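3.2 Shirt numbers and squad status

Clubs in the sample handled shirt numbers in different ways. Under the league's rules, a player keeps one number for the whole season, and a number given up by a departing player can be issued again only after the next registration window opens. Within those limits the choice is left to the club. Most clubs hand the job to the kit manager, who works from a list approved by the head coach in August.

We coded each number as inherited, returned or new. An inherited number had been worn by another player in the previous season. A returned number had been left out for at least one full season and was then issued again. A new number had never been used by the club in league play. The full set holds 3074 player-seasons, of which 700 involved a change of number by a player who stayed at the same club. Goalkeepers were coded separately, as their numbers follow an older and stricter habit.

Two coders worked on the club records. Where they disagreed, the match programs were checked, and if the programs did not settle the matter the entry was marked as unknown and dropped from the models in Section 4. Most of the unknown entries come from Tallberg, whose printed programs for the early seasons list starters by position and leave the numbers out. We tried to fill the gap from newspaper team sheets, but these were often printed before the final squad was named.

The interviews followed a short guide with four topics: how the number was offered, whether the player asked for it, who had worn it before, and whether it came up in contract talks. Players were seen one at a time. Coaches and kit staff were asked the same questions about the squad as a whole. Answers were written up the same evening and sent back to the person interviewed, who could strike out any part.

Figure 2 goes with this part of the study. 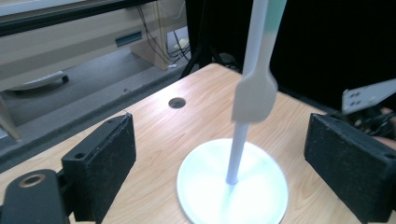
Figure 2. Tabletop with a round cable hole and a white pole on a circular base.

3.3 Findings from the interviews

Players rarely described the number as something they had bargained for. Hollis Szabo, a defender who moved from Lestura to Gondunico, was told his number by text message the night before his first training session. He had worn the same one since youth soccer and did not get it at the new club. He did not raise the matter, and said that a new player "should play first and ask later."

Goalkeepers gave a different account. Kendra Leclerc, who coached goalkeepers at Nygård for several seasons, said that the number one shirt was treated there as a statement about who would start. When two keepers were close in training, the club left the shirt empty and gave both of them higher numbers. The practice ended under a later head coach, who thought it made the question more visible to supporters and reporters.

Kit staff stressed cost and timing. Shirts for the first league match have to be printed before the squad is settled, and late signings take whatever is left. Tolera Alemneh, kit manager at Gondunico, kept a few low numbers back each summer for this purpose. He did not discuss the practice with the coach. One player in our sample read his low number as a sign of trust, although by Alemneh's account it was simply the next shirt on the rail.

This last case bears on how the coding should be read. An inherited number may carry meaning for the player without any having been intended by the club. The models in Section 4 therefore use the number as a record of the club's decision only where a coach confirmed it, and leave the remaining cases in a separate group.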